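The owner of the Tredton greengrocer has sold vegetables on the same street through 3 changes of landlord. The shop opens at 6 and the potatoes go out first.

"People buy less at once now," she says. "They come in for supper and that's it."

She stocks 306 lines in summer and 200 in winter. Cabbage sells all year — mostly for soup.

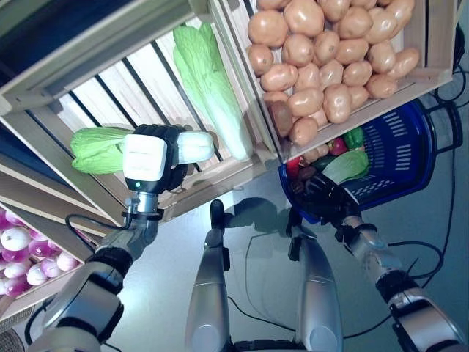 Her sister thinks the shop should close earlier in February, when evening trade is slow.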